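Codasari Puts Two Grippers and Three Wrist Cameras Head to Head at Brusbridge Test Bench

Results from 270 timed picks show finger shape mattering more than motor force – full data sheet out in September

BRUSBRIDGE – Codasari, maker of controllers for small robot arms, today released results from a side-by-side trial of grippers and wrist cameras at its Brusbridge workshop. Two grippers, three cameras, one arm. Same controller all the way through, same firmware, no re-tuning between runs.

The trial covered 270 picks of everyday household and pharmacy-type goods. Bottles, small cartons, soft bags. Stuff that customers keep asking about and that spec sheets say very little about.

"Everybody quotes payload," said Delphine Baptiste, head of applications at Codasari. "Payload is fine. Our customers aren't lifting bricks. They want to know if the thing can get a carton out from next to a bottle without knocking the bottle on the floor. So we went and tried it."

What was compared

Grippers: the Tessier two-finger with pointed tips, and the Plodent wide-pad model. Both electric, both bolted to the same wrist plate. The Plodent needed a spacer, supplied by Plodent at no charge.

Cameras: one fixed-focus unit, one autofocus, one wide-angle. All mounted low at the wrist looking out past the fingers. Mount angle was held at 45 degrees for every run after an early round at a steeper setting lost sight of the fingertips at close range.

Controller: Codasari's current production unit, off the shelf. Same box customers get.

Each of the six gripper and camera pairings did 45 picks. Items were laid down by hand in groups, some touching, some leaning on each other, and the layout was changed between picks. Lighting was the ordinary overhead lighting in the workshop. No diffusers, no backdrop. The arm threw its own shadow over the work and the team left it that way, as most customer sites do.
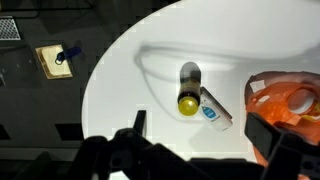
Wrist camera view during the gripper and camera trial: amber glass bottle, small carton and orange plastic bag on the white round table.

Glass bottles with another item leaning on them turned out to be the hardest layout in the set. With the bottle lying down, closing on the neck tends to roll it, and the neighbor goes with it. The pointed Tessier tips could get in between the two. The Plodent pads mostly could not, and had to push the neighbor away first, adding time.

Key findings

On touching items, the Tessier finished the pick first try 70 percent of the time. The Plodent managed just under half. Both scored far better on items standing clear, where the gap between them was too small to call.

On soft bags the order flipped. Wide pads held plastic film more evenly and dropped fewer bags in transit. Pointed tips tended to pinch a fold and let the rest swing, and one bag was torn. Customers handling mainly film packs should look at the Plodent first, Codasari says.

Cameras split less cleanly. Fixed-focus gave steady results at mid range but went soft on whatever was farthest out. Autofocus was sharper but hunted when the fingers crossed in front of it, costing time on nearly every approach. Wide-angle saw the most table and also the most floor, which fed a few false targets to the detector until the work area was masked off in software. Masking took roughly 24 minutes to set up and is now a menu item in the controller.

Shadows gave all three cameras trouble. The detector twice took the edge of the arm's shadow for the edge of an object, both times on a pale surface. A patch is in testing.

"I expected the cameras to decide it and they didnt," said Beverley Lockyer, test engineer, who ran the bench and wrote up the logs. "Fingers decided it. A decent camera with the wrong fingertips still fails the pick, it just fails it in focus."

Lockyer added that cable routing deserves more attention than it gets. Two runs were thrown out and repeated after the camera lead snagged at the wrist. Codasari now ships a clip for this, part number in the data sheet.

What the trial did not cover

No wet goods. No items over the grippers' rated load. No suction tools – a seperate round with suction is planned but no date set. Cycle speed was capped well below maximum for both grippers, so nobody should read the timings as top speed figures. Wear was not measured either, 270 picks is far too few for that.

Plodent and Tessier both lent hardware for the trial and were shown the results before release. Neither paid toward the work or had a say in the item list. Plodent has asked for a repeat with its narrower pad insert, which was not ready in time, and Codasari has agreed to run it on the same bench with the same items.

Recommended pairings

For mixed small goods, bottles and cartons: Tessier pointed tips with the fixed-focus camera.

For bags and film packs: Plodent wide pads with the wide-angle camera, work area masked.

Autofocus is recommended only where the focus can be locked from the controller before the final approach. That option is in the current firmware under camera settings, off by default.

Existing customers do not need new hardware to use any of this. Settings files for both grippers are ready now and load from the controller's front menu. Anyone on older firmware should update first, the files will load on the old version but the masking step gets skipped with no warning. Fix coming.

Availability

The full data sheet, with the per-item tables and layout sketches, will be posted in September. Customers who want the raw pick logs sooner can ask through their usual support contact. Bench visits to Brusbridge can be booked for mornings from 9 a.m., bring your own items and the team will put them through both grippers while you wait. Glass is fine. Please no open liquids.

About Codasari

Codasari designs and builds controllers for light robot arms used in packing, lab work and small-batch assembly. The company's workshop and test bench are in Brusbridge.

Press contact

Codasari press desk, Brusbridge. Interview requests for Delphine Baptiste or Beverley Lockyer through the press desk please, not through support.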